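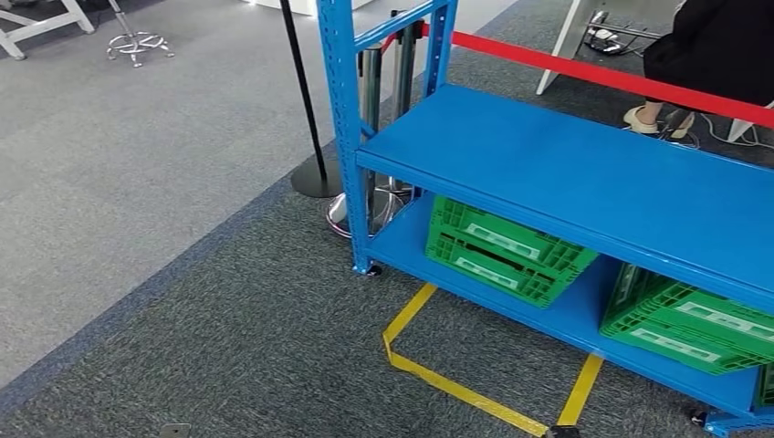
Green crates on the lower shelf of a blue metal unit.

Home | Members | Growers | Newsletter | Contact

Filed under: Member Services, Produce Share

Changes to Produce Share Pickup Beginning in May

The Carretero Food Cooperative will move its produce share pickup to the Matier Street hall beginning in May. The change applies to all full and half shares. Members who receive home delivery are not affected and do not need to take any action.

Pickup hours will be 3:30 p.m. to 7 p.m. The earlier opening was requested by members with school-age children, and the board approved it at its spring meeting along with the renewal of the hall lease. Shares left after 7 p.m. will be passed to the Conetti Avenue pantry the same evening and cannot be held overnight.

Members should enter from the Grillik Lane side of the building. The front steps on Matier Street are closed while the railing is replaced, and the ramp on Grillik Lane will remain open during the work. Parking in the lane is limited to 9 spaces. Members who live close by are asked to walk or cycle when they are able to do so.

The price of a full share for the coming season is $97 per month. A half share is $60 per month. Both prices include the spring greens supplement, which was billed separately last season. Payment is due before the first pickup of each month and may be made by check, by bank transfer, or in person at the office. Cash is no longer accepted at the pickup table.

Share contents will continue to vary with the weather. Growers report that lettuce, radishes, and green onions are on schedule, while the early strawberries have been slowed by cool nights and may not appear in the first shares. Asparagus will be divided evenly between full and half shares for as long as the supply lasts. A list of contents will be posted at the hall each pickup day and sent by e-mail to members who have asked for it.

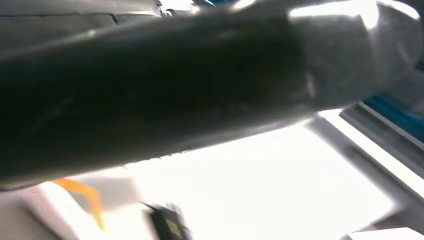 May another person collect my share if I am away?
Any adult may collect a share for you, provided that he or she gives your member number at the table. Please tell the office by noon if you would like the share donated instead.

Members are reminded that egg cartons may be returned if they are clean and dry. Glass jars cannot be taken back this season — the producer that reused them has changed its packaging. Paper bags are welcome at any time.

The swap table will continue in the new location. Items that a household does not want may be left there and exchanged for anything of a similar kind. Home-canned goods, opened packages, and meat may not be placed on the table.

Nicanor Zabala has been appointed share coordinator and will handle questions on billing, missed pickups, and changes of share size. Requests to move from a full share to a half share must reach him before the end of the month to take effect in the next billing period. He may be reached at the cooperative office, extension 2071, in the mornings. Messages left in the afternoon will be returned the following business day.

Members who have not yet signed the new season agreement may do so at their first pickup.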